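Gradville Makes
Posts from 25 July 2024, oldest first
Jul 25, 2024

1/
Right, I promised a thread on folding cloths and I am finally doing it. Tea towels, napkins, dusters, tablecloths, the lot. I love this subject far more than is reasonable, so get a drink.

2/
Some background. I took over the linen cupboard at the Peltthorpe supper club in December. It was one deep shelf with everything shoved in sideways, and when you pulled out a napkin you got a tablecloth, an apron and a piping bag as well. We own around 300 pieces of cloth. I now know most of them personally.

3/
First thing I learned: fold on a hard, smooth surface. I used to do it on the bed, then on the ironing board, then in mid-air with my chin (we all do the chin). A bare table is so much better. The cloth slides when you want it to and you can feel every ridge under your palm.

4/
A pale table is best of all if you have one. Bright cloth on a pale top shows you straight away which edge has wandered. I did a whole batch of cream napkins on my gran's old oak table and couldn't work out why they came out wonky. It was the grain! My eye kept following the grain.

5/
Start by opening the cloth out completely. All the way, even if it came off the line looking nearly flat. Shake it twice, lay it down, then smooth from the middle towards the corners. Nearly every lumpy fold I have ever made began with a lump I had spotted and ignored.

6/
Now the long fold, my favourite. Bring the far edge over to the near edge and you have a long, flat strip. Do it again if the cloth is big. Get the long side nearest you dead straight and be relaxed about the rest. That one side is the one you'll line everything else up to.

7/
Someone asked last time if you need to iron first. For napkins going on a table, yes, I think so. For tea towels, no, life is short and they're going to be drying a colander. For dusters, please, no.

8/
Colour! Our everyday napkins come from Dixit, a tiny shop behind the bus station that sells ends of rolls, and the orange ones are everybody's favourite. They are so cheerful. They also fade at different speeds, so I keep the older ones in their own pile and use them for bread baskets — they look lovely with a brown crust.

9/
Hold one end while you smooth the other. It sounds so obvious written down, but for years I smoothed with both hands at once, and the whole cloth just crept across the table with me following it. One hand stays put on the short end, the other does the travelling. Press and sweep, press and sweep.

10/
Small creases in the middle of a strip are fine at this stage. Work them out towards the open side, where they've got somewhere to go. If you push them towards the fold they get trapped, and you'll be looking at them all through dinner.

11/
The long strip stage, with an orange cloth laid out on a white top. Look how straight the lower and left edges are compared with the soft creases further up. I'd sort those out before going any further.
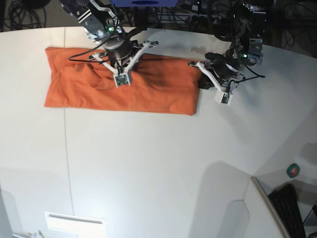
12/
WHAT TO DO WITH THE STRIP
From a long strip you can go two ways. Fold it in three for a neat block that stacks well, or roll it from one short end if you're putting it in a drawer. I roll tea towels and block-fold napkins. My sister does the opposite and her kitchen is very nice too, so please don't write in.

13/
For the block, fold one end in by a third and smooth it, then bring the other end over the top. Turn the whole thing so the fold faces you when it goes on the shelf. You can then take one out with a finger and thumb and the pile stays up. This pleased me so much the first time that I did it again just to watch.

14/
Stack in piles of 12. It's the number that sits happily on our shelf, and it's two small tables' worth or one big one, so on a busy night you grab a pile and go. I tried 50 once. It leaned for a day and then it was on the floor.

15/
Big tablecloths are another sport altogether. Get a second person if you can, each take two corners, walk towards each other, then finish it off on the table. On my own I fold them over the back of a chair first and then move to the table for the last 3 folds.

16/
Storage: we moved everything into Gandus crates, open at the front, one kind of cloth to each. I wrote the labels on masking tape and fully meant to replace them with proper ones. They're still masking tape. They're still legible, too, apart from "aprons", which got gravy on it.

17/
A question that came up in the replies: what about fitted sheets? I can do them, they come out like a large dumpling, and I put them at the bottom of the pile. If you have a method that works on an ordinary table, I would truly love to see it.

18/
Next thread will be stains, starting with beetroot. Send me your folded piles in the meantime, especially the colourful ones — I look at every single one!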